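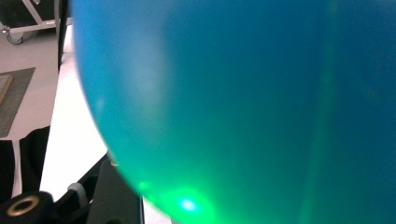 Teaching an Old Cat to Walk on a Lead

Share 522 | Comments 13

My cat Gorier was nine when I first buckled him into a harness. He fell over sideways and lay on the kitchen floor like a dropped scarf, and I thought, well, there goes that idea! Two years later he sits by the back door at seven every morning and yells until I fetch his gear.

If you live with an indoor cat who stares out the window all day, I can't recommend this enough. It's slow, it's a bit ridiculous, and your neighbours will have opinions. But watching a cat smell a lavender bush for the first time is one of the great small pleasures of my life.

Start with the harness

Choose a soft vest style that does up around the chest and belly. Thin strap harnesses suit some cats, but Gorier backed out of his in under a minute (indoors, thank goodness). You should be able to slide one or two fingers underneath, no more. Leave it beside the food bowl for a few days so it picks up the smells of home, then drape it over your cat's back at dinnertime without fastening anything. Treats, treats, treats. We went through almost 200 little dried fish in the first month, and I regret none of them.

When you do fasten it, expect the flop. Many cats go flat or walk backwards as if they're reversing a caravan. Dangle a favourite toy, let them move a few steps, then take it off again while they're still cheerful. Five minutes is plenty. If your cat is panting or hiding, pack it away and go back a stage tomorrow.

The first trip outside

Pick a quiet time. We go early, before the school traffic and before Blomqvist, the very friendly labrador two doors down, has his morning run. Carry your cat out the first time or use an open carrier they can dive back into. Gorier spent his entire first outing under a camellia with his ears swivelling, and that counted as a walk.

Check your microchip details are current before you start, and ask your vet about flea, tick and worm cover. Have a look at what's growing, too. Lilies are extremely dangerous for cats, and I pulled out a whole row along our fence.

How far will they go?

Not far! A dog wants to get somewhere, while a cat wants to inspect one paving stone until it has given up all its secrets. Our usual route down Skovley Lane is 100 metres there and back, and it takes us half an hour. In October, when the skinks are out, we sometimes don't make it past the letterbox.

My younger cat, Inine, has tried the harness and prefers her windowsill. She watches the two of us go, then has the whole couch to herself until breakfast.

Share 522 | Leave a comment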